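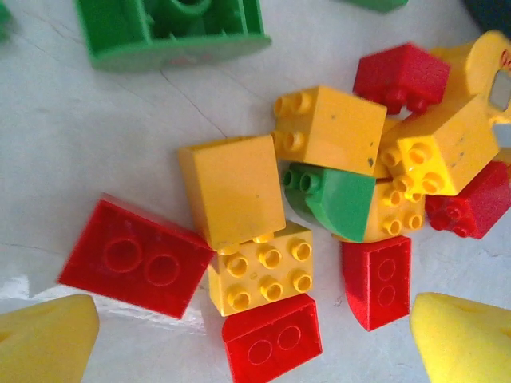 Red, yellow and green bricks on the tabletop.

Dralleswood Toy Swap – Your Questions

I get the same handful of emails every month, so I finally sat down and wrote out my answers. If yours isn't covered, send me a note and I'll add it.

How does the swap work?

You bring toys your kids are done with, you get a token for each one, and you spend the tokens on toys other families brought. No money changes hands at the tables. A big item (a dollhouse, a train set with all its track) gets you two tokens, and I make that call at the door. I try to be fair about it!

When and where?

We're in the lower room at Sibiya Hall in Dralleswood. Drop-off starts at 10 in the morning and the swapping itself opens at 11. Please don't come early and wait in the side driveway, the bakery needs it for their van.

Do you run all year?

Every month except February. The hall's heating is no match for February, and neither am I.

What can I bring?

Building bricks, puzzles, dolls, board games, wooden trains, play food, dress-up clothes that have been washed. Bricks go faster than anything else, the chunky toddler kind most of all. I can't take car seats, crib toys with cords, or anything with a battery door that won't screw shut. Stuffed animals are a maybe – email me first, I usually have a mountain of them.

How should I pack small pieces?

A zip bag or a tub with a lid, please. Write the name of the set on it if you know it. If a puzzle is missing a piece, just say so on the bag. Somebody will still want it, I promise.

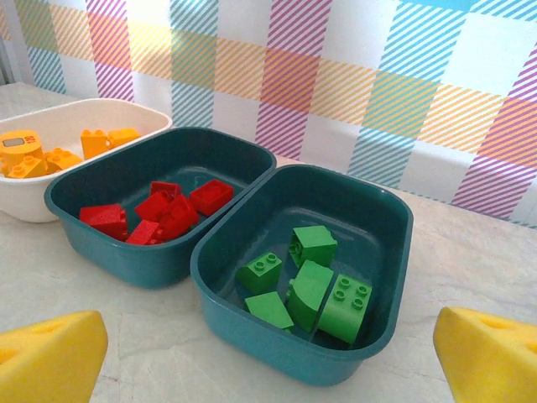 How do I clean plastic bricks before I bring them?

Warm water, a squirt of dish soap, an old toothbrush for the insides. Let them soak, swish them around, rinse, then spread them on a towel overnight. I've tried the dishwasher with a mesh bag and a few of mine came out warped, so I stick to the sink now. Scuffs are fine. Sticky is not.

Can I save my tokens for next time?

Yes, they keep for roughly 5 swaps. After that I change the color and the old ones go in my craft drawer.

What happens to the leftovers?

They go to the Vevari playroom, which takes nearly everything except puzzles. Those come home with me until the next swap (my hallway is a sight).

Do I need to sign up?

Only if you're bringing more than a carload. Otherwise just show up. The monthly reminder goes out through the Sindedel newsletter, and you can ask to be added at the door or by email.

Can my kids come?

Of course! They're better at choosing than we are. I only ask that they hand over the token before they open the box.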